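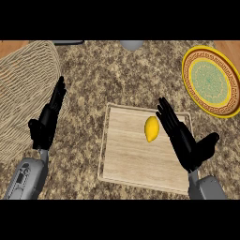
第14条の話をさせてください。長くなります。すみません、でも私はこの半年、ほぼ第14条のために生きてきたので。

第14条は「置いた、とは何か」を決めた条文です。うちの会社ヴォルティア(Volutia)では、台所仕事をする二本腕のロボットをまずシミュレーターの中で練習させていて、その出来を人間が一件ずつ判定しています。判定の基準書がプレティローラ(Pretilora)という名前で、一月に入社した私の最初の仕事が、そのプレティローラを「誰が読んでも同じ答えになるように」書き直すことでした。

簡単だと思ったんですよ。だって課題は「レモンを皿に置く」ですよ? 載ってるか載ってないか、見ればわかるじゃないですか。

初日に書いた条文がこれです。

第14条 レモンが皿の上にあるとき、成功とする。

どうです、美しくないですか。俳句みたいでしょう。私はこれを上司のカロリン・モレル(Caroline Mollel)さんに送って、意気揚々と昼ごはんに行きました。戻ったら返信が来ていました。

「落ちてくる途中のレモンも皿の上にありますね」

ええ、まあ、ありますね。上空に。

そこで「皿に接触しているとき」に直しました。すると今度は、つかんだまま皿に押しつけているのも成功になる。「手から離れていること」を足しました。すると、離した直後に転がって花崗岩のカウンターを横切っていくやつまで成功になる。「静止していること」を足しました。静止って何秒ですか、と返ってきました。そのころには私もだいぶ素直になっていて、三秒です、と即答しました。根拠を聞かれたので、三秒ルールがあるので、と答えたら、モレルさんから初めて電話がかかってきました。床に落ちた食べ物の話とは関係ないそうです。勉強になりました。

判定チームは別の部屋にいて、その主がクレミルダ・プラド(Cremilda Prado)さんです。一件見るのが速い速い。私が一本の試行を三回巻き戻して首をひねっているあいだに、コーヒーを飲みながら五本終わらせてしまう。で、条文をまるで読んでいない。

「読んでるよ。覚えてないだけ」

と本人は言うのですが、画面の横に貼ってある紙を見たら、去年の版でした。

五月の終わりに、過去の試行458件を二人で別々に判定して突き合わせるという、たいへん気の重い作業をしました。結果、食い違いが93件。多すぎます。会議室で頭を抱える私の向かいで、プラドさんはなぜかちょっと嬉しそうでした。

「で、どれから喧嘩する?」

喧嘩はだいたいつまらない理由で片づきました。私の見落とし、プラドさんの押し間違い、私の見落とし、私の見落とし。昼をすぎるころには残りが一桁になっていて、最後まで残ったのが、例の一枚でした。

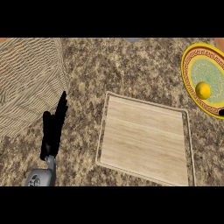
判定会議で使った静止画。レモンは皿の上、右端に指先。

私の判定は不成功。プラドさんは成功。

「載ってるじゃない。どこからどう見ても載ってる」
「指を見てください、右の。皿の縁にかかってます」
「レモンには触ってないよ」
「皿には触ってます」
「第14条は手がレモンから離れてればいいんでしょ」

去年の版ではなかったのか。いつ読んだんだ。

しかもプラドさんの言うとおりなのです。私の書いた条文は「手がレモンから離れていること」で、皿のことは一言も言っていない。条文どおりに読めば成功です。書いた本人が、書いてもいないことを頭の中で勝手に補って判定していたわけで、これはもう、ものすごく恥ずかしかった。耳まで熱くなりました。

「でも、皿を支えてるのかもしれないじゃないですか」と私は粘りました。「指をどけたら皿が動いて、レモンが転がるかもしれない」
「かもしれないね。この一枚じゃわからない」
「じゃあ不成功でしょう」
「わからないのが、なんで不成功なの」

ここで黙ってしまったのが、我ながらよくなかったと思います。何か言い返すべきだった。でもプラドさんは勝ち誇りもせず、椅子をくるっと回して、祖母の話を始めました。おばあさんは食堂をやっていて、皿を客の前に置いたあと、必ず指を一本、縁に残したまま「熱いからね」と言ったそうです。言い終わるまで指を離さない。

「あれは、置いてたのかなあ。置いてる途中だったのかなあ」

知りませんよ、と言いかけて、私も考え込んでしまいました。熱いからね、と言い終わるまでは、たしかにまだ渡していない感じがする。皿はもうテーブルにあるのに。

その日の夜、家で実験しました。レモンがなかったので玉ねぎで。皿に玉ねぎを載せて、縁に人さし指をかけて、じっとしてみる。載っています。完全に載っています。指を離す。載っています。もう一度かける。妹が台所に入ってきて、冷蔵庫から麦茶を出して、何も聞かずに出ていきました。

十回くらいやって、一つだけわかったことがあります。指をかけているあいだ、私は皿が動くかどうか知らないのです。離してみて初めて、ああ動かないんだな、とわかる。だから三秒を数えるなら、そこからじゃないといけない。レモンが止まってからの三秒ではなくて、手が皿からもレモンからも離れてからの三秒。私は玉ねぎを放り出して(これは床に落ちました)、パソコンを開きました。

第14条 レモンが皿に載り、両手のいずれもレモンおよび皿に触れていない状態で、三秒間静止したとき、成功とする。三秒は最後の接触が終わった時点から数える。
2 記録がその前に終わっている場合は、成功とも不成功ともせず、「判定できない」とする。

第2項はプラドさんの分です。わからないのが、なんで不成功なの。あれに返事をするとしたら、こうなるかなと。

ただ、うちの判定画面には「判定できない」のボタンがありませんでした。成功の緑と、不成功の赤、それだけ。シミュレーターのレメオ(Lemeo)を面倒みている部署に頼みに行ったら、灰色のボタンを一個増やすのに申請書が四枚いると言われました。四枚ですよ! そのうち一枚は「なぜ灰色か」を書く欄が半ページもある。黄色だとレモンと紛らわしいからです、と書いて出しました。通りました。

新しい版が出たのは6月7日(火)です。納品先のムブワンボ(Mbwambo)からは、さっそく質問が届きました。過去に納めた1,273件も、新しい第14条で見直してもらえるのか、と。

モレルさんはそのメールを、何も書き足さずに私へ転送してきました。本文、白紙。こわい。

プラドさんの部屋へ行って見せたら、ふうん、と言って、画面の横の紙をはがしました。去年の版が、やっとはがれました。そして私が印刷してきた新しい版を、同じテープで貼っています。テープが古くてつかないので、上から手で押さえている。

「貼れた」
「手、離してください」
「いま?」
「離して、三秒です」

プラドさんは嫌そうな顔をして、そろそろと手を離しました。いち、に、のところで右上の角がぺろんとめくれて、紙は斜めにぶら下がったまま止まりました。

「これは?」
「……載ってるか載ってないかで言えば」
「貼ってるかどうかの条文、あるの?」

ないです。私は新しいテープを取りに、総務へ行きました。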